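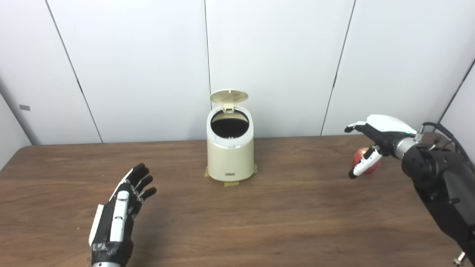
Notemo is the planning layer which sits between the task list and the arm controller, Didow. It does not move any joint by itself. It sends short goals, and Didow turns them into motion. For a task with an apple and a small trash can with a lid, you write the two objects and the wanted result, and the planner chooses the hand for each step.

**How often does the planner send a new goal?**

Every 40 milliseconds by default. You can change it in the settings file, but please stop Didow first.

**Which port does it use?**

Port 1337 - the viewer, Istia, listens on 3000.
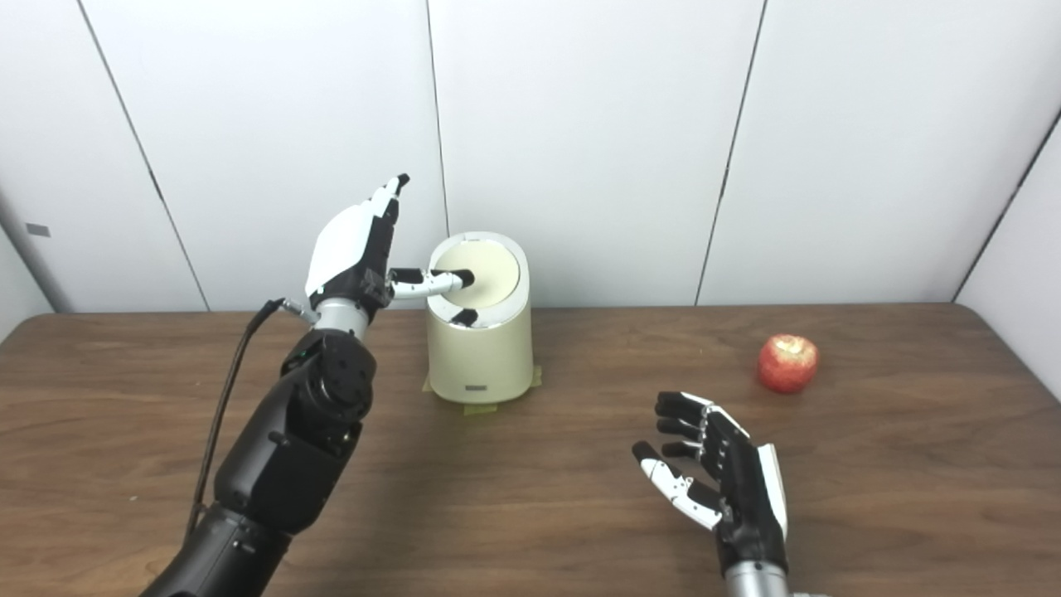
**Can I run Notemo without the viewer?**

Start it with the option `--no-view`. The logs are then saved in the folder of the project and kept for 7 days.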